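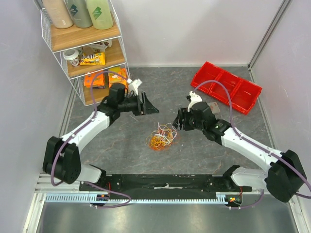

Newsletter > Summer issue > Around Town

The water softener pitch, again

If you live on the Jorkdale side of Koltedstead you've probably had the flyer by now. Toreo wants to put a softener in your basement, and it says the average household will get back what it spent in soap and water heaters. The flyer doesn't say whose household. I called and asked, and was told the figure came from "customer results," which I was welcome to read once I had booked a home visit.

I didn't book one. I did get out the town water report, which comes in the mail every July and goes straight into most people's recycling. Our hardness last year was 143 parts per million. That's hard water, no argument. You'll see it on the kettle and the shower door. It is a long way from the pipe-choking stuff in the flyer, and a kettle can be fixed with vinegar.

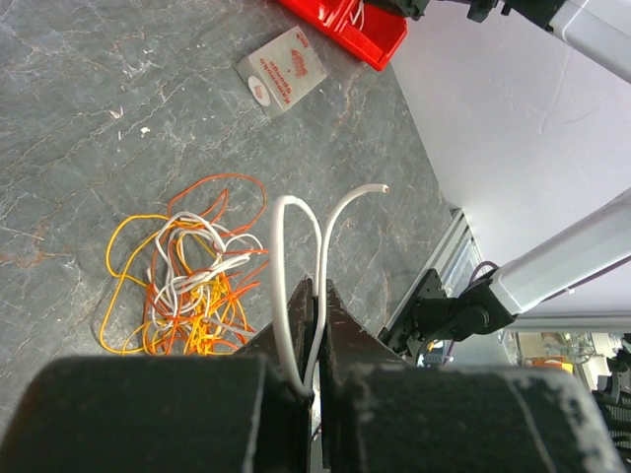
Then there's the test. Several readers have written in about the man who adds drops to a glass of tap water at the kitchen table and shakes it until it does or doesn't foam. All that test shows is that the water has minerals in it. The report says so too, for free, and doesn't stay for coffee.

The price starts at $1,000 before the plumber. Salt is extra, and so is the yearly service, which one reader on Tamihana Street was quoted at $200. She asked how long the resin lasts and got three answers in one visit. The warranty is 9 years on the tank. Read the part about valves before you get excited, as they aren't in it.

I'm not saying a softener never makes sense. Some people have skin that hates hard water, and some have a well, where the town report is no use to them at all and a proper lab test is worth paying for. But "everyone on your street is getting one" isn't a reason, and I've yet to find the street.

Anyone who has had one for a few years and kept the bills, please send them in. I'd like to see real numbers, good or bad. The discount on the flyer was due to end in May, by the way. The new flyer has the same discount.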